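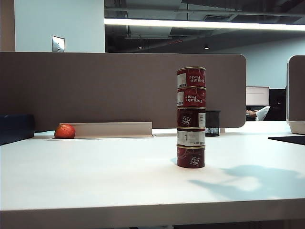
Stacking small cans in a single column

A single column takes up the least surface of any way of storing small cans. It is also the easiest to knock over. The method below is for tomato paste cans and others of the same diameter, set on a desk, bench or deep shelf. Five high is the limit I use for a column with nothing holding it.

What you need

Five cans of the same size
A flat, hard surface
A dry cloth
A small level (optional)

Choosing the cans

Cans must match in diameter and height. Labels don't matter for stability, but rims do. Run a thumb around both ends of each can. Any dent that crosses the rim puts the can out of the stack. A shallow dent in the side wall is acceptable in the top position only. Anything bulging or leaking should be thrown out, not stacked.

Check for loose label edges and lifted stickers. Paper caught between two rims tilts everything over it, and the fault usually shows up two cans later.

Some cans have a stepped base that nests inside the rim of the can below. Others have two identical ends and sit rim on rim. To find out which you have, put one can on another and push the upper one gently sideways. If it slides freely, there is no nesting, and all alignment has to be done by eye.

Preparing the surface

Wipe the surface and let it dry. Crumbs and grit are the common cause of a leaning column. Keep clear of cable slots, desk joins and the edges of mats. If the desk has a privacy divider, leave a hand's width in front of it – a column that touches fabric feels steady but moves whenever the panel does.

Height-adjustable desks should be set to their final height first. Don't raise or lower one with a column standing on it.

Building the column

1. Set the first can down and press on the top with a flat palm. If it rocks, rotate it a quarter turn and try again. If it still rocks, use a different can.

2. Lower the second can straight down with the fingertips on its sides. Do not slide it on from the edge.

3. Bring your eyes level with the join. Correct any overhang, then move to the side and check again from there. A column can look true from the front and be well out from the side.

4. Repeat for the third and fourth cans. Hold the can below with your free hand while placing each one.

5. Place the fifth can and release both hands together.

Cans may go upside down. Many of mine do, as the end that seats better is not always the printed bottom. Paste keeps equally well either way, though inverted lettering makes a mixed shelf slower to read. Turn the barcodes and fine print to the back if you want the brand side showing. Turn them forward if you scan your stock.

If the column leans

Find the lowest join that is out and take the column down to that point. Nudging the top can to compensate only adds a second error. If every join looks true and the column still leans, the surface is off level.

Taking it down

Remove cans from the top, one at a time, with the other hand on the can below. Keep round produce such as loose tomatoes away from the base, where it can roll into the bottom can while you work.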